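Household notes: the folding mat, and what to do with towels

Several readers wrote in after the August issue to ask about towels. The piece on airing cupboards had only two lines on folding, and that was plainly too few. So this item is given over to towels alone: how to lay them out, how to fold them so the pile stays decent, and which of them are worth keeping at all.

First, the surface. Most of us fold on the bed, and a bed is a poor place to do it. The duvet gives way under your hands, the edges never line up, and you end up holding one corner under your chin. A flat, matt surface with a bit of grip is much better. A dark one helps too if your towels are light, as you can see at a glance where the hem has wandered off. Green, navy or charcoal all do the job. Shiny oilcloth does not, because the towel slides about on it.

The mat should be bigger than the towel once it is folded in half, and it is useful if it is bigger than the towel fully open, though few of us have the floor for that. Before buying anything, look at what you have. An old blanket with a firm weave will do, and so will the back of a felt table cover. Members in the Landeg group use a card-table cloth and have no complaints. Give the mat a brush before you begin, particularly a dark one, which shows every bit of fluff.

Second, the starting heap. Towels come out of the basket in a lump, and the temptation is to pull at whatever bit is on top. Look for the hem instead. On a bath or hand towel the hem is flat and smooth, quite different from the looped part, and you can find it with your fingers without looking. The care label is another good marker. Once you have a hem, follow it to a corner, hold the corner, and let the rest drop open. Then find the next corner along the same edge. If you take two corners from opposite ends by mistake you get a long twist, and you will have to put it down and start again.

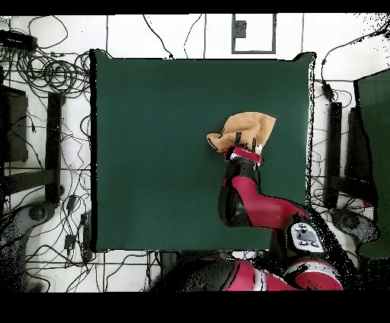
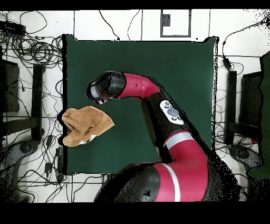
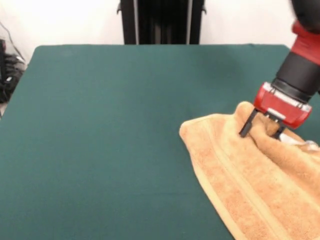

A tan towel on the green, still to be folded.

Third, the fold itself. Lay the towel out with the short ends to left and right. Smooth it from the middle outwards with the flat of your hand. Do not drag at the edges, which stretches them and leaves the hem wavy. If there is a woven band near the end, use it as your guide. The band should lie straight across, and if it runs at a slant then the towel is not square yet and no amount of patting will put that right. Lift the end and lay it down again.

For a hand towel, fold in half lengthways, then in half again the other way, and then once more if the shelf is shallow. For a bath towel, fold in thirds lengthways first. This hides both long edges inside and gives a neat round side to face the front of the cupboard. Then fold in half, and in half again. Put the label on the inside at the first fold. It is a small thing, but a stack with tags poking out at all angles never looks finished.

Face cloths are best left flat in a pile. Rolling them looks nice on a shelf for a day, and after that they unroll.

A word about thickness. The weight of a towel is given in grams per square metre, and it is often printed on the packaging, less often on the label. Heavier is not always better. A very thick towel takes a long time to dry, and folded in thirds it can be too deep to fit two stacks on an ordinary shelf. The Bimik bath towels which the Maltau group bought for the spare-room boxes have been a good middle weight and fold down well. They did shed for the first few washes, so wash them apart from dark clothes to begin with.

Tan, sand and biscuit shades have turned up a good deal in donations this year. They wear well and do not show tea or make-up as badly as white. Check them over by daylight all the same. Look along the folded edges and the decorative band for pulled loops, and snip any that stand up. Do not pull them. A snipped loop does no harm, but a pulled one can take a whole row with it.

Towels that have gone hard can sometimes be brought round. Wash them on their own with half the usual powder and no softener, which coats the loops and stops them taking up water. Shake each one hard before hanging, and again when you take it in. If they are still stiff after two washes, cut them down for floor cloths.

The linen boxes

The spare-room boxes are now on their second round. In all, 2754 towels of all sizes have gone through the sorting shelves at Ellow, and 19 boxes are ready to go out to Maltau and Landeg. Each box takes up to 20 hand towels if they are folded in the way set out here, and rather fewer if they are folded any old how. Please do not press them down to get another one in. The lids will not stay shut and the boxes cannot be stacked.

We still need bath towels more than anything. Hand towels are in good supply and face cloths we have plenty of. Bath sheets are welcome but please mark them with a slip of paper, as they get mixed in with the bath towels once folded and it takes an age to find them again. We cannot take anything with a burn, a hole or a name written on it in laundry pen. Robes and bath mats should go to the general shelf by the side door – not in the towel boxes, please.

Everything should be washed and completely dry before it comes in. One damp towel in a closed box will spoil the lot, and we have had to rewash two whole boxes already this summer.

Fold sheet

The printed fold sheet has been redone with larger drawings and a line for each size of towel. We had 1000 printed and there are copies at Ellow on the table inside the door, next to the labels and string. Take one for your own cupboard and one for a neighbour if you like. The old yellow sheet had the bath towel folded in half first, so please throw that one away.

Next issue: fitted sheets, as requested by a great many of you, and what to do with single pillowcases. If you have a method for fitted sheets that works on deep mattresses, send it in before the end of the month.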